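手持ちグリッパによるデータ収集現場の見学記録 運用規程と作業標準を中心に
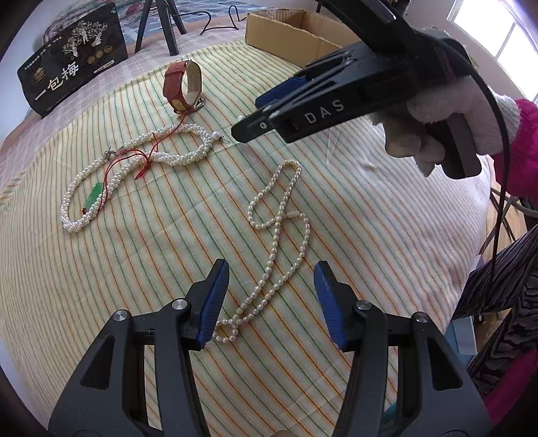
2月、Urkisonの収集拠点を半日見学した。拠点はMetvilleの旧倉庫の2階にあり、受付は9時30分。当方では来期から同種の収集を小規模に始める予定で、今回の目的は装置の性能よりも作業標準書の中身と、それが現場でどこまで守られているかを確認することにあった。以下は社内回覧用のメモに加筆したものである。

1. 拠点の概要

収集卓は16卓。標準書は本文50ページで、別紙として禁止事項の一覧と不適合コード表が付く。改訂は月1回、前版との差分だけを1枚にまとめて各卓に置く方式をとっている。旧版は当日中に回収する。差分表の右下に受領欄があり、作業者は始業時に署名してから電源を入れる。署名のない卓は収集を開始できない。

見学者は床の黄色線の外側を歩く。卓に近づく場合は案内者が作業者に声をかけ、1試行が終わってから入る。この手順は見学中に3回あり、いずれも守られていた。

2. 対象物の選定基準

対象物は剛体、柔軟物、線状物、連珠状物の4区分で管理されている。見学した卓の課題は装身具の整理で、真珠色の首飾り、細い赤い紐の付いた緑色の下げ飾り、輪になった帯などが縞の布の上に置かれていた。標準書では、柔軟物と線状物を同じ卓に置くときは初期状態で互いに触れていてもよいが、結び目を新たに作ってはならないとされる。絡みを解く課題は別コードで登録する。

対象物の登録台帳は362件。各件に寸法、質量、区分、使用開始月が記載される。破損した物は修理せず除籍する。珠の連なった物は糸の伸びを月次で測り、基準長から外れたものも除籍の対象になる。台帳の様式はSuwannaratの倉庫管理票を転用したとのことで、ロット欄など使っていない項目がいくつか残っていた。

背景物の扱いには独自の規定がある。箱、包装、布の敷き方は意図的に変えるが、変更は試行の区切りでのみ行い、試行中に手で位置を直すことは禁止。敷布のしわは伸ばさなくてよい。当方の案では毎回布を張り直すことにしていたが、見直しを検討する。

3. グリッパの保持と装着品

手持ちグリッパは湾曲した把手を握る型である。見学した卓では、作業者はオフホワイトのニット手袋を着けて把手を握っていた。手袋に関する規定は次のとおり。

・色は無地、淡色とする。
・袖口が手袋の口にかかる長さの服を着る。
・毛羽立ちが出たものは交換し、洗濯後の再使用は認めない。

ケーブルについては、本体上部から出た線を卓の作業面に載せないこと、腕を伸ばした姿勢で張らないことの2点が定められている。余長の数値規定はない。案内者に確認したところ、卓の高さが作業者ごとに変わるため固定値をやめたという回答だった。ここは解釈の余地が大きく、監査で指摘を受けやすい箇所と思われる。

パッドの点検は始業時と昼休み後の1日2回。溝の目詰まり、縁の欠け、ねじの緩みを目視し、ねじは月初に専用工具で締め直す。開閉の校正はPosteckの治具を用い、全開と全閉で読み値を記録する。許容差から外れた場合は、前回の校正以降に取得した試行をすべて保留とする。保留の解除は当日の作業者以外が行う。

4. 試行の区切りと不適合の扱い

1試行の開始は、両手のグリッパが開き、対象物に力をかけていない状態と定義される。終了も同じ状態で静止する。爪先が対象物に軽く触れているだけなら開始を認めるが、持ち上げや引きずりが起きていればやり直しになる。連珠状物では接触の判定が難しいため、別紙に判定用の作例が載っている。

不適合コードのうち、見学時に説明を受けた主なもの。

A2 落下。卓外に出た場合は試行を破棄し、卓内に残った場合は継続可。
A5 挟み込み。敷布を対象物と同時に把持した状態。一度放せば継続可。
B1 手指の接触。手袋で直接対象物に触れたもの。無条件で破棄。
C3 停止。作業者が途中で手順に迷い、静止したもの。破棄せず標識のみ付ける。

C3を破棄しない点は参考になる。当方の案ではA、B、Cの区別なく破棄としていたため、歩留まりの見積りが悪くなっていた。

月間の目標は1卓につき400試行。標準書の前書きには、目標未達を理由とする保留の解除を禁じる一文がある。目標値の掲示は卓には置かず、事務室側にのみあった。

5. 安全および労務

連続作業は50分を上限とし、次の作業まで手を休める時間を取る。卓の周囲の通路は物を置かない区域とされ、物品の仮置きは卓下のみ可。ただし卓下に置ける高さの上限が標準書本文と別紙で食い違っていた。指摘したところ、次回改訂で別紙側に合わせるとのこと。

手首の不調の申告は用紙1枚で、申告した日は両手課題から外れる。用紙は卓から離れた棚に置いてある。

6. 当方への持ち帰り事項

(1) 差分表と受領欄の方式を採用する。様式は当方の文書番号体系に合わせる。
(2) 不適合コードにC3相当を追加する。
(3) 校正外れ時の保留範囲を「当日分」から「前回校正以降」に改める。
(4) ケーブル余長は当方では数値で規定する方向で再検討。卓の高さを固定できるかどうかが前提になる。
(5) 敷布の張り直し手順は削除候補とし、次回の打合せで扱う。

標準書の複写は許可されず、閲覧のみ。上記の条文はいずれも筆者の要約で、文言は原文と一致しない。別紙の作例は閲覧時間が足りず、後半は未確認である。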